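Chapter 9
Bins, Bottoms and the Last Item

Every storeroom has a bin with one thing left in it. The other forty went out without any trouble, and now somebody has to go after the straggler, which has settled in the worst possible spot and intends to stay there.

Most courses on storage begin with shelves. Shelves are tidy and photograph well. This book has put them off until Chapter 13, partly out of spite and partly in the belief that a person who understands the bin will find the shelf easy. A bin has a floor, some walls and an opening, and people have managed to get all of them wrong.

Take the walls. A straight wall gives you more room for the same footprint, so buyers love it. A sloping wall gives up some of that room and sends small items toward the middle, where a hand can get at them - so the people who do the reaching love it. The buyers and the reachers seldom eat lunch together. At the Lotton parts depot in Lernville the two camps argued over an order of 70 bins until September, by which time the old ones had been patched twice.

Then there is the floor. A metal floor picks up scratches from its first week of work, and students tend to read these as damage. Read them as a diary. Long curved marks come from things being dragged, and a bright patch tells you where everybody drags them. Before the exercises in Section 9.1, look into any well-used bin and decide where you would least like to drop a small toy.

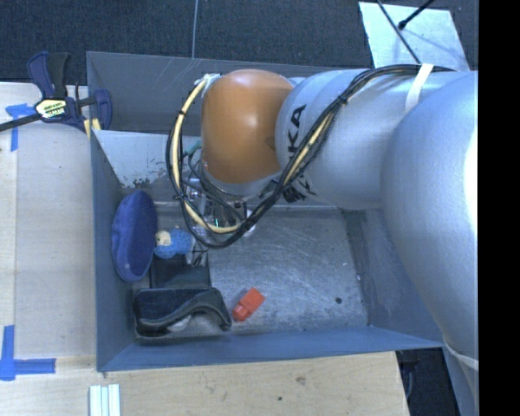 Stojan Radonjić disagrees with most of the above, and asked that his view be printed with it: a straight wall is perfectly good if you stop filling the bin to the top, and he has emptied enough of both kinds to be tired of hearing about slopes.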